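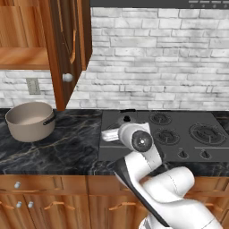
Do demonstrations recorded by remote control need to start from the same arm pose every time? Only if the policy will always be started from that pose, and in most kitchens it won't be.

That is the short version for the wiki. The longer version follows, in reply to the message quoted below.

On Jan 14, 2026, the Radden list maintainer wrote:
> We collected 132 demonstrations of the pot task in the Lundumov
> kitchen, all by remote control, all from the default rest pose.
> Replay is fine. The trained policy is fine too, until we start the
> arm a little to one side. Then it closes the gripper short of the
> handle and lifts nothing. Is this a data problem or a controller
> problem? We would like to avoid recording the whole set again.

Data problem, as far as I can tell from the logs you attached. The controller tracks the commanded poses well within tolerance, including in the failed runs. The commands themselves are wrong.

All of your operators approach the handle along nearly the same line. The policy has never seen a correction, so it has nothing to fall back on when it arrives off that line. We had the same failure in July with the Aneo driver and spent too long tuning gains before looking at the recordings.

What worked for us, without discarding the old set:

1. Keep the existing demonstrations as they are.
2. Record 20 more with the starting pose drawn at random. Shift the wrist sideways and vary its height, and leave the fingers open.
3. Record another 20 in which the operator misses the handle on purpose, backs off and tries again. Cut the deliberate miss out before training and keep the recovery - otherwise the policy learns to miss.
4. Train on everything, with the new recordings sampled more often than the old.

On input devices: the Wei handheld controller is good enough for this. Hand-guiding a real arm gives smoother paths, but it does not carry over to the simulated kitchen without a mapping step, and I would not mix the two sources in one set until you have checked that the action scaling matches.

One more item. Your operators pause before closing the gripper, in some files for 2 seconds. Trim those pauses. A policy without history sees the same state with "wait" and "close" as labels and will sometimes wait forever.

I can send the trimming script if it is of use. It expects the old log format - the new one drops the gripper width field.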